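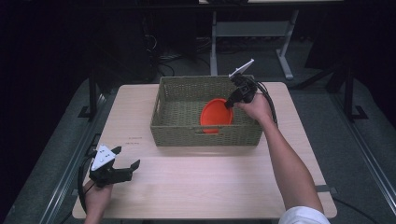

Home | Diary | Workshop notes | Archive | About

22 April 2022

Put in the evening on the toy storage question. The olive-green woven basket is the leading candidate. It is rectangular, with an oval hand-hold low in the front wall and a matching one on the left short side, and it sits flat on the table without rocking.

The orange disc remains the awkward item. Laid flat it takes up floor area that the balls and rope need. Leaned against the front wall it stands at a tilt and leaves the back half of the basket free. I prefer the leaning position, although anything heavy dropped in behind it will push it upright and then over. Will try a rolled towel as a stop.

Weighed the disc on the kitchen scale: 56 grams. The rest of the toys and the rope come to 436 grams together. Load is therefore no concern for the weave. The hand-holds may be, as the strands around an opening take all the strain when the basket is lifted by one side. Rule for the household: lift with both hands under the base.

Emlyn Nicholas phoned at dinner and argued for a lidded crate from Kedia. I looked it up. It is 3 inches too deep for the hall shelf, and the lid opens upward into the shelf above. Told him so. He then suggested moving the shelf - declined.

Taner Sarıgül wants the beach things sorted before the July trip to Prurkow, so the basket has to hold them by then or the decision gets made for me. Remaining work:

Measure the hall shelf again, left end and right end.
Cut a felt pad for the base.
Label for the front, above the hand-hold.

Bed at eleven. Felt is in the second drawer.

Recent entries
Felt pads, two thicknesses compared
Hall shelf: brackets and level
The Drerka drawer runners, refitted
Returning the Meireles lamp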